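I'm looking for someone to share my job. Well, a slice of it.

For the last few years I've been the person at Kindivano who looks after the words. We're a small web studio, we make websites for museums, housing groups and the odd software company, and I do the content side: page structures, microcopy, style guides, and a lot of gently asking clients whether they really need an "Our Values" page. There is now more of it than fits in my week, so we're hiring a part-time content designer. Hooray!

I asked if I could write the ad myself, and everyone agreed suspiciously fast.
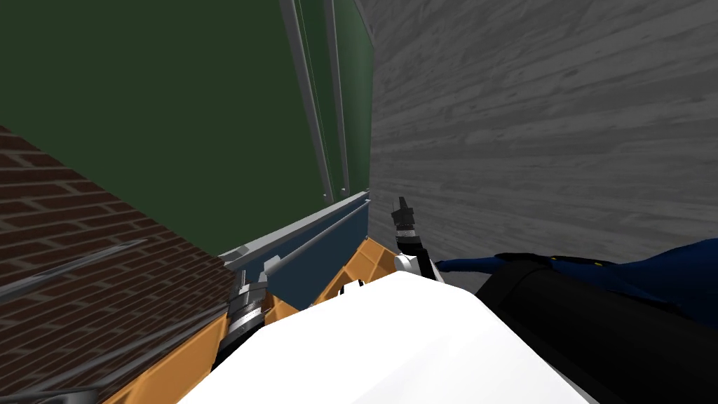 Rendered view: white torso, orange shoulders, one gripper pointing up.

So what would you be doing? To start with, you'd join me on the Pevmont project. Pevmont is a housing association with a website of 1,353 pages, and I have read 261 of them so far (I keep a spreadsheet, it's color-coded, I'm very proud of it). Some of those pages are lovely. Quite a few are the same page about parking permits, written in different years by people who clearly never met. You and I would sort out what stays, what gets merged and what goes, and then rewrite the pages tenants use most, like repairs and rent and moving out.

After that there's Kettler, our home-grown pattern library. The components are in good shape. The guidance that goes with them is thin, and for a couple of them it's just a note from me saying "ask me". I'd love for you to take that over and turn it into something a designer could read at four in the afternoon and understand the first time.

There'd be smaller bits too – error messages, form labels, alt text, a newsletter that goes out when we remember.

You'd probably enjoy this if you've done a couple of years of content design, UX writing, technical writing or editing for the web. The job title really doesn't bother me. I care that you can take a messy page and make it shorter and kinder, and that you can explain to a client why you did it. You'll need to be OK with basic HTML. You don't need to know JavaScript, and if you do, please don't tell the developers or they'll borrow you.
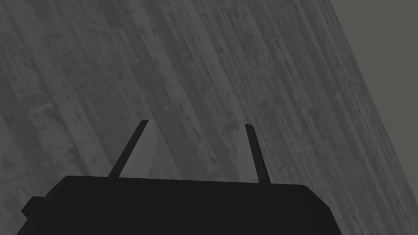 Alt text deserves a proper mention, because it takes up more of my time than people expect and I get a bit evangelical about it. I want somebody who thinks about what the reader came for before typing a word. Take any picture: on a page about hardware you might write "Black gripper with two slender fingers, open and set well apart", and on a page about something else entirely you might decide on far fewer words. Both can be right! If you have opinions on this already, put them in your application and I'll read every one.

The practical stuff. It's 12 hours a week, and you can spread them however you like as long as we overlap for one morning. Remote is fine, and so is coming into the studio, where there's a desk by the window and a decent kettle. It's a one-year contract to begin with, and we'd both like it to turn into something longer. We pay for your time on calls and workshops as well as your writing time, which I mention only because I've had jobs where that wasn't so. The pay band is on the application form, right at the top.

We use Candska for planning and drafts. You won't have used it unless you've worked here, and it takes a morning to learn. I'll sit with you.

To apply, fill in the short form on our jobs page and send me one thing you've rewritten, before and after, with a few lines on what you changed. No cover letter, please. If your work is all under wraps, pick any public page that annoys you and fix a paragraph of it.

Applications are open until the end of December. There are 7 questions on the form and none of them ask where you see yourself in five years. If you get stuck or want to chat first, use the contact page and put "content job" in the subject line – it comes straight to me.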